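Drivers wanted for my fuel and tire log – sign up by February

Hi! I run the Flandero garage blog and I'm looking for 70 everyday drivers to help me find out what low tire pressure really does to your gas mileage. You don't need to know a thing about cars (my sister is in and she calls every warning light "the orange one").

You check your tires once a week, write down the pressure and your miles at each fill-up, and send me the numbers. I need at least 500 miles from everybody, and the log sheet takes a couple of minutes – less once you get the hang of it. 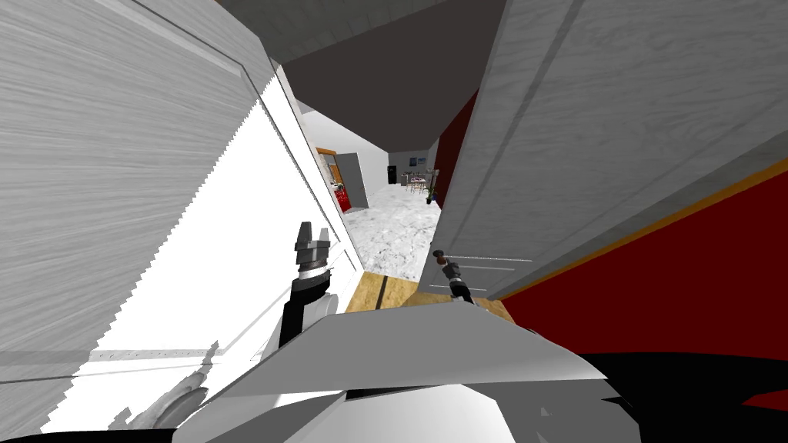
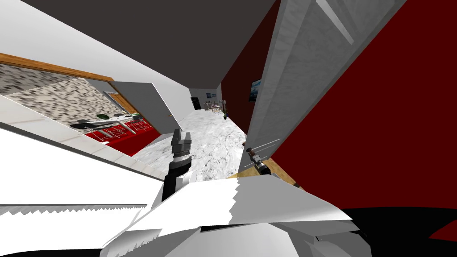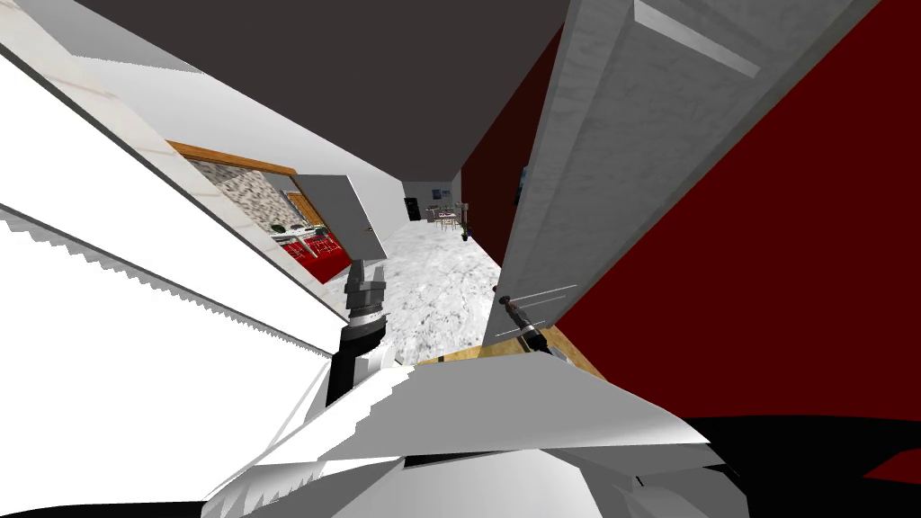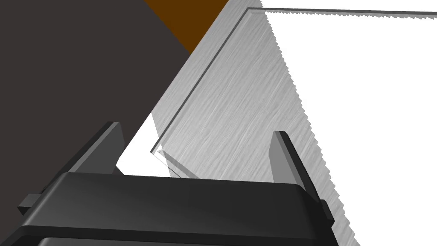

Computer-rendered views, all from one place

Any gas-powered car or pickup is fine, as long as you're the main driver. I'll mail you a Vatetti gauge, yours to keep, and everyone who finishes goes into a drawing for a $200 gas card.

Want in? Use the contact form, put "tire log" in the subject and tell me your make, model and year. I read them all myself, so give me a few days!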